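Open day at the Clenberg sorting hall

2024-07-11 | By Evdokia Panagiotou

Print this page | E-mail to a friend

The Clenberg hall handles returned household goods and toys for Trado and two smaller retailers. Visitors were taken through in groups of 12, with a new group starting after the previous one had cleared the intake door. The full circuit took around 80 minutes.

Cartons are opened at intake and the contents tipped into gray metal bins. Leopoldo Lozano, shift lead, explained that loose items are not sorted by type at this stage. A bin may hold toy blocks and a hairbrush together. Sheet metal replaced molded tubs in September because the tubs cracked at the corners. The sloping walls bring small pieces down to the floor of the bin, where they are easier to reach. Scratching is accepted; a bent rim means the bin is withdrawn.

Items then go to inspection, are graded, and are bagged or rejected. Brushes and combs are always rejected, even with the store tag attached. Toy pieces missing their set are pooled and sold by weight in 200-liter sacks.

Noise at the tipping station was high and parts of the talk were lost. Fadwa El Ouafi repeated the figures in the canteen afterward. Parking is at the Orach side entrance.

Filed under: Site Visits > Warehousing and Returns
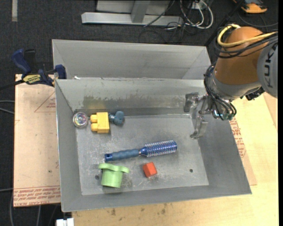 Mixed items in a metal bin, with a blue hairbrush across the middle.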